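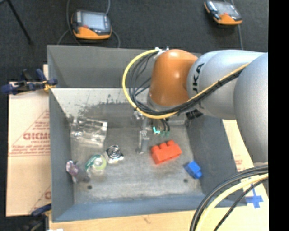 Photo: Timerdale Community Help

Can a robot tidy a junk bin yet?
Posted by Pudberg, February 2018

We have a parts bin at work that fills up with all sorts – tape, little packets, crinkly plastic, even a toy block or two – and every May one of us loses a whole afternoon sorting it. My sister-in-law swears a machine could do it by now, and I'd dearly love to believe her! Is she right?

Brarkard
Bless you, I've wondered the same thing for years. Solid things like blocks are the easy part, from what I've read. Clear, shiny plastic is much harder, as the cameras tend to lose it in the glare. I'd give it a few more years and keep your afternoon free. We bought 19 divided trays for our shop and they've helped a good deal.

Dela Peña
no, way too expensive. get a teenager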